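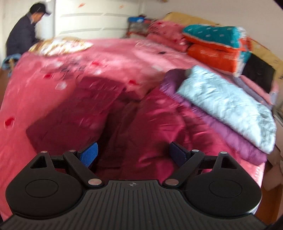 Equipment budget - where we are

Quick one from me before the spring round closes. Margit Haugen wants all the equipment requests in one sheet this time, so if you've got a wish list living in an email somewhere, move it over. She is not going to dig for it.

Grippers first. The bedding and folding work in homes is eating most of our hand-held hours right now, and we are short. Currently sharing between Dalen and Clunton, which means a box going back and forth by courier and whoever is second in line losing a morning. Ask is for 5 more hand-held units, same model as we have, no mixing. We tried mixing. Spare parts were a headache and the finger pads didn't swap over.

Pads. Please please order these as their own line. Last year they got lumped in with "misc" and then misc got cut. Quilts and heavy blankets wear them faster than the kitchen tasks do, so plan on a set every 30 sessions for bed work and stretch it for everything else. Zeeshan Rana keeps the log at Dalen, ask him for the real numbers before you guess. Clunton doesn't have a log. Clunton, start a log.

Pivot pins - cheap, buy a bag. No quote needed under the small purchases limit.

The arm. Ok so this is the big one and I know people have feelings. Rostex sent a revised quote for two arms with the mobile base, and they've dropped the install fee but the service contract went up, so it comes out nearly even. My view is we buy one this year and hold the second until we've seen it get round a normal bedroom. The base needs floor space on at least one side of the bed and plenty of the homes on our list have the bed right up against a wall, wardrobe behind, boxes at the end. I'd want that sorted on paper before we sign for 2. Margit agrees, Zeeshan doesn't (he thinks we lose the pricing). Both have a point. Talk to either of them.

Storage. 222 sessions recorded so far and the drives at Tistport are nearly full. I've put in for a bigger rack plus a second copy kept offsite. Not exciting, has to happen, please don't raid this line for arms.

Other bits for the sheet:
Hard cases for the new units, with foam
Chargers, one per unit and a spare for each site
Travel for home visits, put it under operations and not equipment
Calibration, yearly, get the date from teh supplier and write it down
Thank-you payments for households. These go up in September so use the new rate

Things I still need from you: who is signing for deliveries at Clunton, whether Tistport can take the rack before the summer shutdown, and a yes or no on leasing. The lease on the arm looks ok for the first year and then gets steep, I can send the comparsion to anyone who wants to read it.

Sheet locks at noon on the last working day of April. After that it's a form and two signatures, and Margit will make you fill in the form.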